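Chapter 6

Stiffness in Thin Sheet: Ribs, Beads and Flanges

6.1 Introduction

A flat sheet of metal is strong in its own plane and weak across it. Pulled from end to end, a strip of aluminium one millimetre thick will carry a considerable load. Laid across two supports and pressed in the middle with a finger, the same strip sags. The designer of a thin part has therefore to deal with two separate questions. The first is whether the part will break or take a permanent set, which is a matter of strength. The second is how far it will move under load, which is a matter of stiffness. Chapter 5 dealt with strength. The present chapter deals with stiffness, and in particular with the means of adding it by shape alone, without adding thickness.

The reader should be familiar with the second moment of area (Section 3.4) and with the simple bending equation. No knowledge of plate theory is assumed. Plates are treated in Chapter 9, and several results given here without proof are derived there.

6.2 Why shape matters more than thickness

The bending stiffness of a beam is the product EI, where E is the elastic modulus of the material and I the second moment of area of the section. For a given family of alloys E hardly changes. Heat treatment may double the yield stress of an aluminium sheet and leave its modulus where it was. A harder grade is for this reason no cure for a panel that flexes too much, although it is often tried.

For a flat strip of width b and thickness t,

I = bt³/12

Doubling the thickness raises I by a factor of eight, but it also doubles the mass and the cost of material. Moving the same material away from the neutral axis is usually cheaper. Consider a strip 52 mm wide and 1 mm thick. Its second moment of area is 4.33 mm⁴. If the strip is folded along its length into an equal angle, the second moment about the horizontal axis through the centroid rises by more than two orders of magnitude, with no change in mass other than the small thinning at the bend. The calculation is set as Exercise 6.2.

The same principle covers the single fold, the closed box and the corrugated sleeve, although the corrugated form is commonly used for the opposite purpose. Corrugations stiffen a sheet against bending across the direction in which they run to and fro, and soften it in the direction of the pleats. A bellows is a corrugated part in which the soft direction is the one that is wanted.
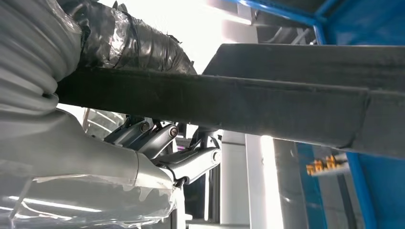 Fig. 6.1 Folded and bent forms: a ribbed, corrugated covering (upper left) and a dark beam with a crease where two faces meet.

6.3 Terms used

The vocabulary of sheet work varies between trades and even between neighbouring workshops. The following meanings are used throughout this book.

Bead: a shallow channel pressed into the sheet, with its ends closed within the sheet.

Rib: a raised length of sheet standing above the general surface. A bead seen from the other side is a rib, and drawings should state which face is shown.

Flange: a strip along an edge, bent out of the plane of the sheet, normally through ninety degrees.

Tab: a short length of flange, separated from its neighbours by gaps or relief cuts.

Pierced hole: a hole made by a punch without forming the surrounding metal. Where the edge is turned up, the term flanged hole is used.

Matar's course notes, from which the exercises in this chapter are adapted, use "swage" for bead. The word is avoided here, as it also names a tool and a process.

6.4 Direction and layout of ribs

A straight rib stiffens the sheet against bending along its own length. It does little for bending in the other direction, and may make matters worse if it gives the sheet a natural line on which to hinge. A panel carrying only parallel ribs is accordingly described as orthotropic: it has two principal stiffnesses, which may differ widely.

Three general rules apply to layout.

(a) No straight line should be able to cross the panel from edge to edge without meeting a rib. Any such line is a likely fold.

(b) Ribs should end close to a support or a flange. A rib that stops in open sheet leaves an abrupt change of stiffness, and fatigue cracks tend to start at the end radius.

(c) Ribs should not cross at full depth. The metal at a crossing has to stretch in two directions at once, and splitting in the press is common. 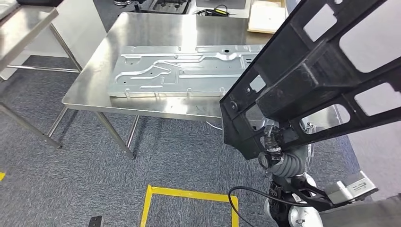 Curved ribs are a practical answer to rule (a). A curve meets lines in many directions and leaves fewer clear paths than a straight rib of the same length. The price is paid in tooling and in springback, which is harder to predict along a curve. Snorradóttir compared three layouts on panels of equal mass supported at the corners, and recorded centre stiffnesses of 2,213 N/m for parallel ribs, 3,333 N/m for a diagonal pattern and 3,335 N/m for a curved one. The last two figures are equal for any purpose of design. The choice between them must rest on the ease of pressing and on the position of fixings.

Holes should be placed on flat ground between ribs, with a clear margin to the start of the nearest radius. A margin of three times the sheet thickness is adopted in the worked examples. Holes pierced before forming will be drawn out of round if they lie nearer than this.

6.5 Edge conditions

The free edge of a panel is its weakest region, and buckling usually begins there. A continuous flange is the most effective remedy. Where the edge is curved in plan, a continuous flange must stretch or shrink as it is turned, and it is then usual to divide it into tabs. The loss of stiffness is considerable, as the tabs carry no bending stress across the gaps, and a bead is often run parallel to the edge to make good the difference. The method of Section 6.6 allows the depth of such a bead to be found directly.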